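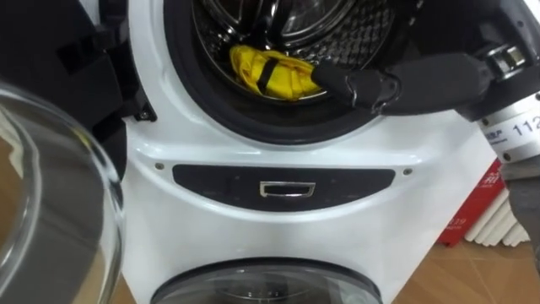 Re: Stacked pair, upper door and gasket care

List: laundry-rooms
In reply to: "Stacked pair, upper door and gasket care"
Posted: Friday, 9:40 pm

On Friday morning another subscriber wrote:

> We are putting a stacked pair into the back room at Naludton. Two
> round doors, one over the other, white cabinets. Three questions.
> First, does anyone have a routine for the rubber gasket that keeps
> the smell down? Second, is there any harm in leaving the washer door
> open between loads? Third, things with straps keep ending up at the
> front of the drum and I worry about shutting the door on them.
> The Shimada booklet that came with the stacking kit covers the
> brackets and nothing else.

Taking these in order.

Gasket. Pull the lower fold toward you and wipe inside it with a dry cloth after the last load of the day. The lower fold is where the water sits. Once a month, wipe it again with a cloth dampened in 300 ml of warm water and a little dish soap, then dry it. I stopped using vinegar on rubber after the seal on my previous washer went tacky. I can't prove the vinegar did it. Check for hair and lint at the bottom, and for coins if you wash work pants.

Door. Leave it open. Mine stands fully open whenever the drum is empty and there is nobody small in the house. If you have children or a cat, use a door prop that leaves a narrow gap, and look in the drum before every load. Don't hang towels on an open door. The hinge carries enough weight already.

Straps. Clip or tie them before loading and put the item in a mesh bag. When unloading, take the strapped item out first, by the fabric, and feed the strap out after it. If you pull on the strap, it tightens around whatever else is in there. Before closing the door, run a hand around the full circle of the gasket. A strap lying across the lip will hold the seal off the glass and you will have a puddle.

You didn't ask about moving or leveling the stack, but you will get to it.
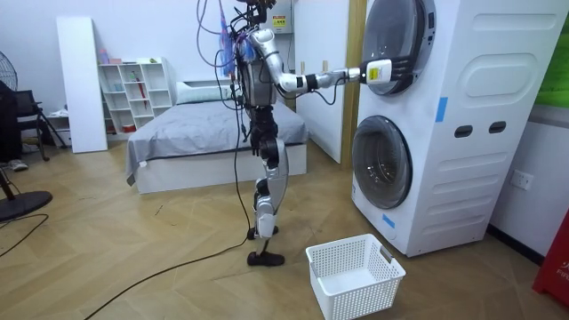

Level the bottom machine before the top one goes on. Put the level on the cabinet front to back, then side to side, and lock the feet. Once the second machine is up, check again with both drums empty. I recheck after 3 loads and then every 90 days. A stack that was true on installation day can settle on a soft floor, and the first sign is usually a change in the sound of the spin.

If the side panels have recessed handles, use them for small adjustments only, with a second person on the other side. Never pull the stack by a door.

On tape: the low-tack blue kind is fine for holding a door or a hose during a move. Take it off within the week. I left a strip on a Wundia dryer over one December and spent an evening getting the adhesive off the enamel.

Someone will ask about spin speed and stacks. The Zulosero shop where I bought my kit had no opinion. I keep mine below the top setting for mixed loads and have not had the pair walk.

If you post the depth of the alcove I can tell you how much room I left behind mine for the hoses.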